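White work table, gray marks that won't wipe off
Posted by Ylva Lie, 17th October

I have had a white work table in the back room for a while now and I need advice on keeping it white.

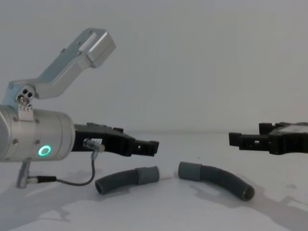
The top is a Bastska, 183 cm long, the plain one with the matte finish. I picked white because the room gets very little daylight and small parts are easy to find on it. Dropped screws show up right away. I am happy with that part.

What I am not happy with is the gray marks. Anything metal that gets slid over the top leaves a thin line like pencil. Dish soap does nothing. A damp melamine sponge takes them off, but one spot where I scrubbed hard is now shinier than the rest when the lamp is on. Is there something better, or do I live with the lines? I would also like to hear from people who put a mat over the whole thing.

dentonbench
Those lines are metal left on the finish. The finish is harder than the metal, so the metal rubs off on it. Same thing as gray marks on dinner plates. A cream cleanser for glass cooktops will lift them. Small amount, soft cloth, light pressure, rinse twice. Try it at the back corner first.

And stop using the sponge. It is very fine sandpaper. On a gloss top it makes a dull patch, on a matte top it makes a shiny one.

Marit_G
I disagree about the sponge. I have used one on a white matte top for 4 years and there is no shiny patch. You have to keep it wet and let it do the work. The trouble comes when people press.

dentonbench
You may have a tougher top. Ylva already has a shiny spot, so hers is not that kind.

Marit_G
She said she scrubbed hard.

pokeweed
I went through this and bought the Fleury desk mat in light gray. It covers most of the table. No more marks, and parts don't roll. Two complaints: it curled at the corners for the first few weeks, and dust gets under it, so you have to lift it and wipe. I do that when I vacuum.

Ylva Lie
Thanks. Pokeweed, does the light gray still let you find small black parts? Black on white is easy for me. I'm worried about silver screws on gray.

pokeweed
Black parts fine. Silver screws are harder, yes. I keep a magnetic dish next to me and put them straight in it. There is a white version of the mat but I was told it yellows. I can't say if that's true.

tallgrass9
Mine is white, it's the Vallex one, and it did yellow, on the side by the window. Took two summers. In a dark room you would probably be OK.

I would skip the mat though. You bought a white table, use the table. Stick felt or rubber on the bottom of whatever you slide around. Anything you can't put felt on, pick it up instead of dragging it.

dentonbench
Agree with this. Also check your cables. The connectors on the ends scratch more than people think, especially if they hang down and swing onto the top when you move something. I clip mine up under the edge.

Marit_G
Clipping them under the edge is fine until you need to move things around. I just leave a loop of slack on top and wipe around it. Thin cables don't mark anything in my experience, it's the metal ends that do.

Ylva Lie
I tried the cooktop cream on the back corner last night. The gray lines came off in one pass with an old T-shirt. I can't see a change in the finish, but I will look again in daylight before I do the rest. The shiny spot is still shiny.

Any way to fix that, or is it permanent?

dentonbench
Permanent, more or less. You can even it out by rubbing the whole area the same way, but then you have a bigger shiny area. I would put a lamp base on it.

bench_and_bin
Don't put anything waxy on it either. Somebody will suggest furniture polish. I used Sania spray polish on mine and every fingerprint showed until I got it off with rubbing alcohol. It took most of an evening.

Marit_G
Car wax worked for me on an older table. Things slide over it without marking. You have to redo it every couple of months.

bench_and_bin
On gloss, maybe. On matte it goes blotchy.

Ylva Lie
No wax then. I'll do the rest of the top with the cream, put felt on the things I move most, and order a small mat for one end only. I can post again in November about how the felt holds up.

tallgrass9
Get the felt with the stronger adhesive. The cheap dots slide off sideways and leave glue on the table, and then you're back to scrubbing.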